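Suture practice, Friday, way too early

Quick one before work. Got the new pad set up, the pale pink one from Lehner, and went straight to thread handling. Softer than the old Skustanel pad, which I had basically shredded. Black thread again, I can't see the light stuff on pink. Plan was 4 stitches along the red cleft, small bites, no rushing. Ha.

Loops are still my problem. They go flat on the pad and then the tail wanders off wherever it likes.

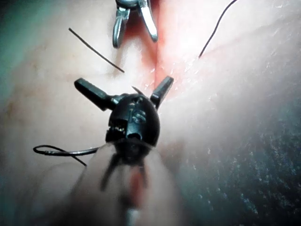 A reader, Zulance, wrote in last time that I should cut my thread shorter before I blame my hands, and that a long tail will tangle for anyone. Fair. I'd been leaving tons of it.

So, shorter peices now. Also trying to keep the curve of the needle in mind on the way in, not just shoving it. Wrist turn, pause, turn. Boring but ok. And the jaws meeting over the pad without bumping, that's a whole seperate skill. 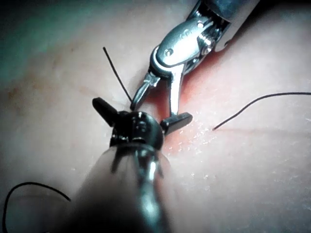
Next is knots. 2 throws, then snug it down, slow, no yanking up on the pad. Want to try thicker thread too if Merkusport ever restocks. More in September probably, coffee's getting cold.

103 shares
4 comments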